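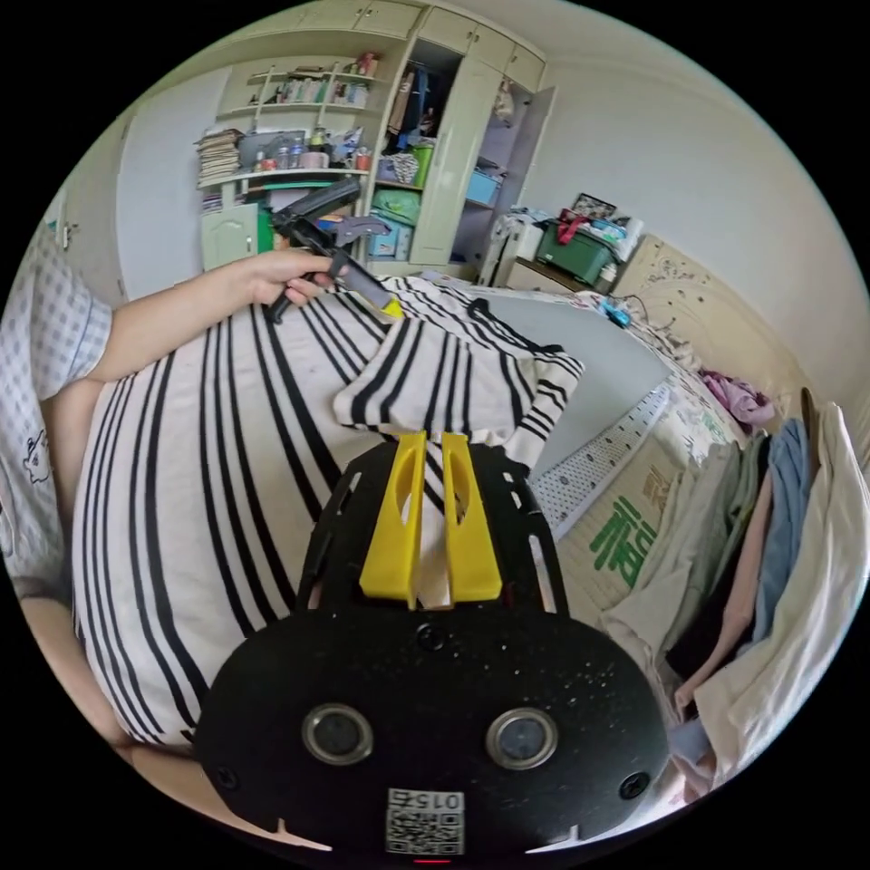

Folding on the bed: notes from our November home evening

In our last newsletter I asked which housework you like the least, and the answer which came most often was the folding of bed linen. Not washing, not ironing. So in November we gave one evening to this subject, at 7 o'clock, in the upper room of the Vallwood community house, and many of you came with your own sheets in a bag. I promised to write down the main points for the members who could not come.

First, the place. Most of us do not own a big table, and the floor is hard for the knees. The bed is the best folding table in the house. It has the right width for a sheet, and the wardrobe is usually only a few steps away. I recommend to sit on the bed or to stand at the long side of it, and to put the finished clothes always on the same side, so that one half of the bed stays free for the work.

Second, begin with the big pieces. A large sheet needs space, and if you fold the small clothes first, you have to move the pile again and again. When the sheet is spread, take one corner in your hand and keep it. The other corner comes to this one. Many people let go of both corners to make the middle smooth, and then they must begin again from zero.

Striped cloth is a good teacher. The stripes show at once if the fold is straight or if it is running away to one side. When you bring the edges together, look at the lines and not at the corners. If the lines meet, the corners will meet too, or nearly. With a plain gray sheet you have no such help, and I need double the time for it.

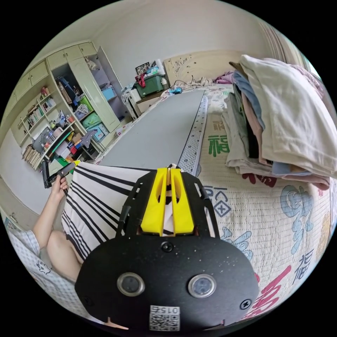

Kanchan Saxena

The pile. A tall pile of folded clothes looks very nice but it falls easily, so put the wide and heavy things at the bottom and the light ones above. I know that many of us do the contrary, because the last thing to be folded is often the largest one. It is allowed. Only carry it with two hands, one under and one on top, and do not try to close the wardrobe door with your foot at the same time. I did this at home and had to fold everything a second time.

A question came about bedspreads. Should we take off the bedspread before folding on it? If it is quilted, I leave it on. The clean sheet does not slip so much on the quilted cloth as on a smooth one. But please shake it before, because the dust from the bedspread goes directly into your clean washing.

For keeping the linen in the wardrobe, Mrs. Vishwakarma from the Hulberg group told us her way. She puts the whole set inside one of its own pillowcases, so nothing must be searched at night. I have tried it now with 2 sets and I like it, but the pillowcase must be a little bigger than you think.

The evening cost 98 for the room and tea, and we collected some 600 from the members, so the rest goes to the next meeting. That one will be in the Preria hall and the subject will be blankets and winter coats. If you have a thick blanket that never wants to go back in its bag, please bring it, and the bag also.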